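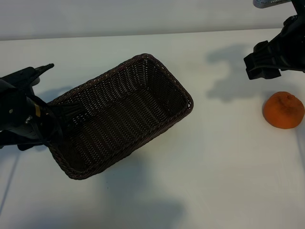 Left arm with the basket, mandarin still on the table

Taking a group to a robot open day - what should we ask to see?

Our club has places for the open day at Tapley on 7 January 2023. Ages run from 9 to grandad, 32 of us in all. They'll have a two-armed setup handling everyday things like baskets and fruit, and I'm so excited I've already read the leaflet twice. Has anyone been? Is it worth getting there early, and will the younger ones see anything?
- Pusono

Answer 1
Went in September and loved it! Do get there early, the table is at adult height and the little ones need to be at the front. Ask them to do the basket. It's a dark woven one and the arm gets one finger over the rim and holds it up at a tilt, so you can see right down into the weave. I could have watched all afternoon. Fruit is good too, my daughter still talks about the mandarin.
Malte Reinholz

Answer 2
Seconding the basket. Each demo slot was 40 minutes when we went and the talking takes up a fair bit of that, so save questions for the end. Ours were mostly "what happens if it drops it" - they were very patient with us. Ask whether you can watch a second run from the other side of the table, as the arms hide quite a lot depending on where you stand. With your numbers I'd split into 2 groups.
Grellar

Answer 3
parking is terrible, get the bus
Ulora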